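Search posts
Search
Filed under: Robots & Automation / Standards, loosely speaking
Last updated: January

1/ Read the new Vikura good practice guide for hand-held gripper recording, all 184 pages of it. I have questions. Mostly I have one question, which is who tested any of this on a person with a sore wrist.

2/ Page one says a session should be "safe, consistent and representative". Fine. Then it never says what representative means. Of what? A kitchen? A shop floor? The three objects the author had in a drawer?

3/ The bit everyone is quoting is the 3000 rule. Record 3000 grasps, then inspect the finger pads. Why 3000? No source, no test, no mention of what you're picking up. A sponge and a hard moulded rim with an awkward curve don't wear a pad the same way.

4/ I asked on the Grunico forum where the number came from. Got told it was "industry consensus". I've been in this industry a while and don't remember being asked.

5/ My own rule is duller. Look at the pads before you start and whenever you stop for tea. If the edge is fraying, write it down with the time. Then decide whether to change it, and write that down too. Takes about 2 minutes.
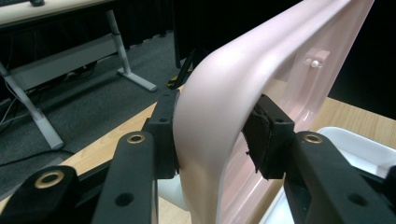 6/ What bothers me more is that a worn pad isn't only a maintenance matter. It changes the grip, so it changes the data. The guide has a chapter on cleaning and a chapter on labelling, and they don't speak to each other once.

7/ Same goes for the table. Section on "workspace neutrality" wants a plain surface and nothing behind it. Lovely, if the robot is going to live in a cupboard. Somebody please tell me which home or workshop has no cables in it.

8/ To be fair to them – the part on pinch points is good. Short sentences, says where your other hand should be, doesn't hide behind "appropriate care". I'd hand that page to a new starter tomorrow.

9/ The Kim checklist is the other one people keep sending me. It's 2 sides of A4 and I'd still cut a third of it. Ticking "operator is comfortable" at the top of the shift tells you nothing about the end of the shift.

10/ And before anyone replies with Hira: yes, I've seen it. A badge you award yourself after filling in your own form is not a standard. It's a sticker.

11/ What I'd want from any of them: say how you got the number. Say what objects you used. Say who held the tool and for how long. If it was a guess, print "guess" next to it and I'll respect you more.

12/ Until then I'm keeping the pinch point page and the tea break rule. The remaining 183 pages can prop up the monitor.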